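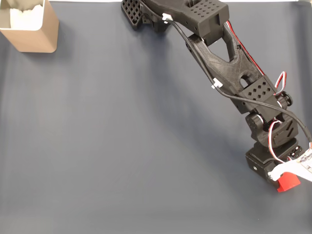 Josiane Texier · Sat 17 April

Threads > Robot learning > Small arms

OK, little results thread from the Plotari project! The arm is 3D-printed, the tan bin is full of white fluffy stuff, and the policy has to reach for it.

We trained on 200 demos first, then 2,717. Same arm, same mat. I figured more would win easily.

Nope! The small set did nearly as well once we threw out 11 demos where I'd paused mid-reach – the policy had been copying my hesitation and just hovering.

Nizar Hakim spotted it by plotting joint speeds. I owe him lunch.

Next up is moving the bin between runs. Write-up in May, I hope – code first.

Filed under: Lab Notes, Imitation Learning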